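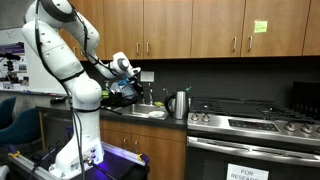

Subject: Re: [kitchen-practice] Draft 5, labels and clamps
From: Lenka Havlíček
To: the kitchen-practice list

Hello Ľudovít, and hello everyone,

Thank you so much for taking the trouble to read the draft all the way through (I know how long it has gotten, and I'm as guilty as anyone!). I meant to answer in the morning and then the day ran off with me, so forgive me if some of this overlaps with what people have already sent you privately.

Ľudovít Koubek wrote:
> I have two worries about the Brikbridge draft. Section 3 says any
> appliance in a shared test kitchen must be labeled, but it doesn't
> say where, or how big the lettering should be. And section 4 lets
> a base be held to a rail with clamps "where suitable." Who decides
> what is suitable? At Wundbridge we would want a name next to that.
> Also, do we really want to clear the counters before every run?
> A kitchen with nothing in it teaches us very little.

On the labels, I'm with you. I'd like us to say that the label goes on the front of the appliance, facing the person walking up to it, in plain capitals big enough to read from the doorway. Our stove has its paper on the oven door, and I'm fond of that spot, but I do see that someone standing right at the cooktop won't be looking down there. Maybe we ask for a second one at eye level? I'd be glad to hear what others do.
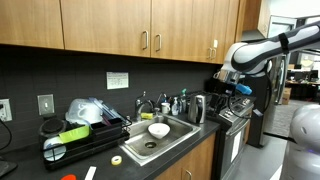
Counter, sink and stove, with the arm over at the stove side.

On clamps, I'd drop "where suitable" altogether. My suggestion for the wording: "Clamps are checked by hand before the first run and again after every break, and the person who checked them signs the sheet." It's a dull little sentence, but it gives you your name, and it covers those of us who work on platforms with a rail along the edge as well as those who roll a base up to the counter.

As for clearing everything away, oh please, no! I'd much prefer to keep the dish rack, the sponge and the kettle right where a household would have them. What I would ask for is that the kettle be empty and unplugged, that nothing breakable sit on the front edge of the counter, and that cables be followed with the eye from the top joint to the base before anybody says go.

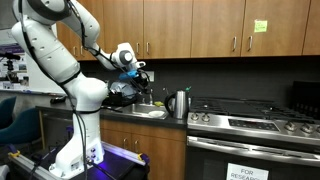
I'd also put in a line about soft things, bags and cloths especially, which the Raltumance notes leave out completely. They snag, they drape over whatever is in the sink, and it's so tempting to reach in and help. The rule should be stop first, then reach, even if it spoils the run.

If nobody objects I'll fold all this into the next draft before the end of October. Ľudovít, would you look over section 4 once more when I've done it? You have a much better eye for loose wording than I do.

Warmest wishes to all of you,
Lenka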